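Preguntas frecuentes – Noches de concierto en la Sala Jomside

Última actualización: febrero

Categoría: Público / Entradas y acceso

¿Dónde compro las entradas?

En la web de la sala y en la taquilla de la calle lateral, que abre de 17:00 a 20:30 los días de concierto. La venta por internet se cierra a las 18:00 del mismo día. Si quedan entradas después de esa hora, solo se venden en taquilla y se pagan con tarjeta o en efectivo.

¿Cuántas personas caben?

El aforo es de 337 personas de pie. En los conciertos con sillas baja a 139, y en ese formato no se venden entradas de pie, ni siquiera en el fondo de la sala. En la ficha de cada concierto se indica cuál de los dos formatos se usa.

¿A qué hora empieza la música?

Las puertas se abren a las 20:00 y el grupo invitado suele salir a las 20:45. El grupo principal empieza entre las 21:30 y las 21:45. Los horarios definitivos se publican en la web la tarde del concierto, cuando terminan las pruebas de sonido.

¿Hay que llevar la entrada impresa?

No. Vale el código en el teléfono. Lleve el brillo de la pantalla al máximo antes de llegar a la puerta y abra el archivo con antelación, porque dentro del vestíbulo la cobertura es mala. Una captura de pantalla también sirve, siempre que se vea el código completo.

¿Puedo cambiar el nombre de la entrada?

Las entradas no son nominales, salvo en los conciertos de Gikon, que pidió ese sistema para toda su gira. En ese caso el cambio se hace desde el correo de confirmación, hasta 3 días antes, sin coste.

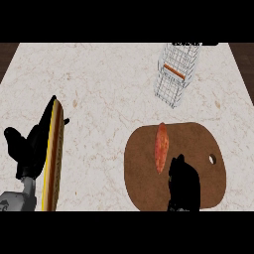 ¿Se puede salir de la sala y volver a entrar?

Hasta las 22:00 se puede salir con el sello que ponen en la puerta. Pasada esa hora, quien sale ya no vuelve a entrar, aunque conserve la entrada.

¿Pueden entrar menores?

Los menores de 16 años entran acompañados por su padre, su madre o un tutor legal. A partir de 16 pueden entrar solos con un documento de identidad. A los menores se les pone una pulsera de otro color y en la barra no se les sirve alcohol.

¿Hay guardarropa?

Sí, a la derecha de la entrada. Se admiten abrigos, mochilas y paraguas. No se admiten maletas ni patinetes. Cierra media hora después del final del concierto y lo que queda sin recoger pasa a objetos perdidos, en la oficina, donde se guarda un mes.

¿Se pueden hacer fotos y vídeos?

Con el teléfono, sí. Las cámaras de objetivo intercambiable necesitan acreditación, y el flash no está permitido en ningún caso. Algunos artistas piden que no se grabe; cuando es así, se avisa en la puerta y en la ficha del concierto.

¿Cómo se pide una acreditación de prensa?

Escriba a la oficina con una semana de margen e indique el medio, el nombre de la persona acreditada y si hará fotos. Sem De Haan responde a todas las solicitudes, también a las que se rechazan. Los fotógrafos trabajan durante las tres primeras canciones y después pasan al lateral – no hay foso, así que el espacio es limitado.

¿Qué ocurre si se cancela un concierto?

El importe se devuelve automáticamente a la tarjeta con la que se pagó, incluidos los gastos de gestión. El ingreso puede tardar hasta diez días laborables. Si el concierto se aplaza, la entrada vale para la nueva fecha y hay dos semanas para pedir la devolución. Las entradas compradas en efectivo se devuelven en taquilla, presentando el comprobante.

¿Por qué cambió la fecha de Monex?

El batería se lesionó una mano y el grupo aplazó toda la parte final de la gira. Las entradas ya compradas siguen siendo válidas. El plazo de devolución de ese concierto ya ha terminado.

¿La sala es accesible en silla de ruedas?

La entrada principal no tiene escalones y hay un aseo adaptado en la planta baja. Existe una plataforma elevada junto a la mesa de sonido, que se reserva por correo al comprar la entrada. El acompañante no paga. Al balcón solo se sube por escalera.

¿El volumen es muy alto?

Depende del concierto. En la barra hay tapones gratuitos, y para niños recomendamos traer cascos de protección de casa. La zona con menos volumen es la del fondo, bajo el balcón.

¿Se puede aparcar cerca?

La sala no tiene aparcamiento propio. Hay uno público a unos 200 metros, abierto toda la noche. El último autobús al centro pasa a las 00:10 por la parada de enfrente.

Tengo un grupo, ¿cómo puedo tocar en la sala?

Siebe Kramer lleva la programación. Mande un enlace con dos o tres canciones, a ser posible una en directo, y diga en qué ciudades han tocado y cuánto público suelen llevar. No abrimos archivos adjuntos. La programación se cierra con unos cuatro meses de adelanto – para los grupos invitados el plazo es más corto y a veces se decide la misma semana.

¿La sala pone el equipo?

La sala pone el equipo de sonido, las luces, los micrófonos y una batería básica sin platos ni caja. Los amplificadores los trae cada grupo. La ficha técnica se envía al confirmar la fecha.

Archivado en: Conciertos, Música en directo, Información práctica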